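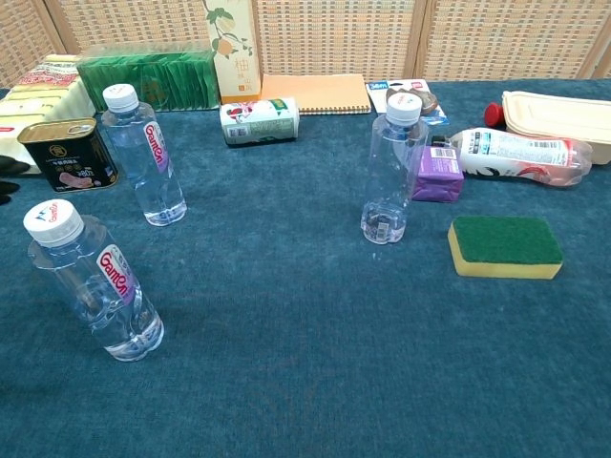 Bench 2, teal cloth on, rattan screen at the back. Groceries along the rear, bottles and sponge forward.

January 2022

Packaging and storage notes, dry goods bench

Purpose of the session was to sort out how the mixed grocery lot gets laid out before weighing, and to settle the tare question for the water bottles. Theerawat Saengthong asked for both in writing before the stock moves to the Stivomgate store.

Cloth. The teal carpet cloth stays. Boxes do not slide on it and tins go down quietly. Against it: it holds lint, and the lint ends up on the bases of anything with a sticky label. Brush it in one direction before each layout. The lighter patches in the pile are a nuisance when judging whether it is clean. Go over them anyway. Do not wet it.

Screen. Left in position behind the bench. Tall cartons can lean towards it but should not rest on the lattice. The darker posts between panels are handy as upright references when checking whether a carton is standing square. The pale weave is poor for this.

Layout. Tall cartons at the back, tins in front of them, bottles nearest the operator. The cream carton with the citrus drawing (marked 柚) is the tallest piece and goes in first. The long green striped box goes down lengthwise against the screen. It wastes some bench width that way but cannot fall on anything. The smaller cream box with the red and white band takes the back left corner. I would prefer it further in, as a sleeve will catch it sooner or later.

Luncheon meat. The black rectangular tin, pull ring up. Store it with the ring facing up at all times, including in the crate. Stacking another tin directly on the ring is not allowed under the Wannasri sheet and I agree with the sheet. Use a card divider. Wipe the shoulder of the tin with a barely damp sponge, then dry. The gold lettering marks easily and a scuffed front makes the tin harder to identify in a mixed crate.

Bottles. Clear plastic, white caps, Ganten label where the label can be read. Ribbed walls flex when gripped near the middle, less so near the base. Pick up by the cap and shoulder. Turn the labels to the front before recording. One of the three was left with its label facing away, and the label has to be readable from the operator's side or the entry is rejected.

Residual water. The front left bottle has a little in the base and the one towards centre right looks close to empty. For the tare this matters. The old procedure said "empty" and left it there. Proposed wording: drain inverted for 100 seconds, cap off, then refit the cap and weigh. Bottles not drained are entered as part-filled and kept out of the tare average. The cap is weighed with the bottle in both cases.

Scale. Using the Dredel bench scale, upper limit 3,000 g. Checked with the 200 g mass before starting, no adjustment needed. The full crate came to 3,105 g on the floor scale and so cannot go on the Dredel in one piece. Either split it into two lots or keep using the floor scale and accept the coarser reading. I favour splitting. The cartons make one lot, tins and bottles the other, and the card dividers go with the tins.

Sponge. Keep it on the bench during wiping only. It should not travel in the crate with cardboard. Two cartons from the September lot had soft corners and I suspect a damp sponge, although the cause was never confirmed. A small tray for it would solve the matter. There is a spare tray in the Tunar cupboard, second shelf, colour grey.

Labels on crates. Present labels list contents by category, which does not help when looking for one item. Change to a plain item list, tallest first, in the same order as the layout. Marker on masking tape is adequate. Printed labels curl on the crate lids in warm weather.

Still open:
Wording of the tare procedure, with Theerawat for comment.
Whether the green box can be stored upright at Stivomgate. Shelf height there not known to me.
Replacement lint brush. The present one sheds bristles.
Card dividers, cut to the footprint of the tin. Trace the tin, do not use the old template, it is narrow.

Cloth to be brushed again before the next layout.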